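학교 담장 밖으로 나간 자율주행 동아리, 나는 찬성이다

글 두반 우앙카(Duván Huanca) | 2022-03-03
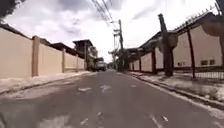 노두라 동아리가 주행 과제로 삼은 담장길. 노면 표시가 곳곳에서 닳아 있다.

학생 자율주행 대회라고 하면 대개 체육관 바닥에 검은 테이프를 붙여 놓은 코스를 떠올린다. 나도 다섯 해 동안 그렇게 가르쳤다. 조명은 일정하고, 선은 또렷하고, 차는 대체로 잘 돈다. 아이들은 박수를 받고 집에 간다. 그런데 올해 우리 동아리 노두라는 2월 내내 진짜 길의 영상을 붙들고 씨름했고, 나는 교사 생활을 통틀어 이렇게 신나는 한 달을 보낸 적이 없다!

위의 길을 한번 보시라. 양쪽으로 긴 담이 이어지고 가운데로 좁은 아스팔트가 곧게 뻗는다. 사람이라면 하품을 하면서도 지나갈 길이다. 하지만 차선을 찾는 프로그램에게는 사정이 다르다. 흰 페인트는 조각조각 떨어져 나갔고, 왼쪽 차로 위에는 희끄무레한 네모 얼룩이 있고, 인도는 먼지 낀 듯 색이 옅다. 헤일리 그린우드가 처음 짠 코드는 그 네모 얼룩을 차선이라고 굳게 믿었다. 체육관에서는 한 번도 틀린 적 없는 코드였다.

헤일리는 이틀쯤 풀이 죽어 있더니 영상에서 정지 화면 301장을 뽑아 와서 손으로 경계를 표시하기 시작했다. 그것도 페인트를 버리고 연석을 따라서! 누가 시킨 일이 아니다. 선이 없으면 길의 가장자리를 찾으면 되지 않느냐는 것인데, 나는 이 말을 듣고 교무실로 돌아가면서 혼자 웃었다. 교재 어디에도 그렇게 쓰여 있지 않고, 내가 가르친 적도 없다.

물론 반대하는 분들이 있다. 동료인 그레이엄 홀로이드 선생은 초보자에게는 깨끗한 코스가 먼저라고 한다. 안 되는 이유가 한꺼번에 열 가지면 학생은 무엇을 고쳐야 할지 모른다는 것이다. 맞는 말이고, 우리도 첫 학기에는 여전히 테이프 코스를 쓴다. 다만 거기서 끝내는 것이 문제다. 페어클러프 컵의 올해 규정집을 읽어 보면 선의 너비와 색, 바닥재의 종류까지 정해 두었고 배점 100점이 모두 완주 시간에 걸려 있다. 빨리 도는 차를 만든 아이는 상을 받고, 왜 잘못 봤는지 밝혀낸 아이는 적어 낼 칸조차 없다.

그래서 제안한다. 대회에 길 영상 부문을 하나 넣자. 차를 도로에 내보낼 필요도 없고(그건 나부터 말리겠다) 같은 영상을 모든 팀에 나눠 준 다음 각자 경계를 찾게 하면 된다. 점수의 절반은 정확도에, 나머지 절반은 실패 기록에 주자. 어떤 장면에서 틀렸는지, 무엇을 의심했고 무엇을 바꿨는지 쓰게 하자. 그 기록을 읽는 재미를 심사위원들도 한번 맛보셨으면 좋겠다. 우리 동아리 기록장은 지금 2,153줄이다. 그중에는 브래들리 해슬럼이 "담장 그림자??" 하고 물음표만 잔뜩 찍어 둔 줄도 있고, 그 밑에 다른 아이가 반쪽짜리 답을 달아 둔 줄도 있다.

장비 걱정도 자주 듣는데, 우리는 학교에 있던 오래된 노트북으로 전부 돌렸다. 느리다. 한 번 학습을 걸어 놓고 매점에 다녀와도 아직 돌고 있다. 그래도 그 사이에 아이들이 화면 앞에 모여 다음엔 뭘 바꿀지 떠드니, 나는 그 시간이 아깝지 않다.

새 학기에는 부원이 26명이 된다. 헤일리는 흐린 날 영상으로 맞춰 둔 값이 해가 쨍한 날에도 통하는지 보고 싶어 하고, 브래들리는 길가 나무부터 해결하자고 우긴다. 두 가지를 다 하기로 했다. 길 영상 부문에 관심 있는 지도교사가 계시면 노두라로 연락 주시기 바란다. 영상도 기록장도 기꺼이 나누겠다.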